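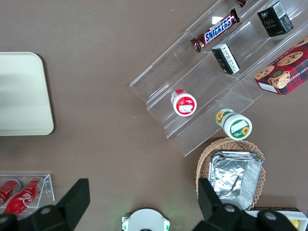 Snack restocking at Vaher: what the arm does and what we do

I work the micro-market desk at Vaher, which means I look after the snack corners on 3 floors of other people's offices (and yes, I get asked for free chocolate every single day). Since May we've had an arm from Fitiro doing part of the shelf work, with Cluteo software telling it what goes where. People keep asking me what that's like, so I'm putting up a page!

The practice table
Snickers up on the top tier of the clear stand, two jars standing lower down, Coke cans lying in their own little holder at the other side. Clear plastic is my least favorite thing to work with, all glare and edges, and I'd still pick it because customers can see everything.

What changed for me
I used to start at 5 and fill shelves until my back complained. Now I come in later and spend the morning on the layouts, checking dates and sorting out whatever got put in the wrong spot. We carry 170 different items, so there's always something. My coworkers on the late shift were pretty nervous at first, and a couple of them still are. Nobody's hours got cut, but the jobs did get shuffled, and not everybody likes sitting at a screen.

Still ours
Foil trays, baskets, anything fresh, and talking to the regulars. Thursday is delivery day at the Travis building, so come say hi if you're on the second floor!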